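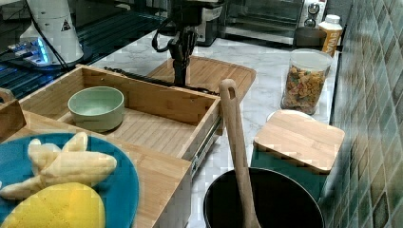 *Gripper open over the cutting board, bowl in the open tray.*

May 31, 2025 – kitchen bench, Kheri Simiyu driving

Carried on with the Kestel set by remote control. Target is 300 good demos and we are 3 short. I threw out one this morning where the leader arm lagged and I over-corrected.

The bar handle is harder than the tray. From the wrist view I can't judge depth against the bamboo, so I go in slowly and line up on the post first. 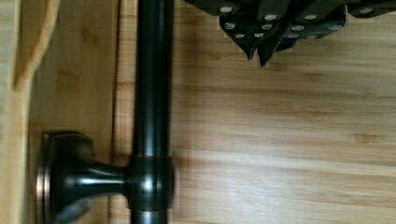 Kept the approach from the right and closed only when both fingers were past the bar – same rule as in March. Pauses over 1,880 ms get trimmed before upload to Nyamweya.

To do: finish the last demos, re-zero the gripper, ask Wulton for a shorter cable.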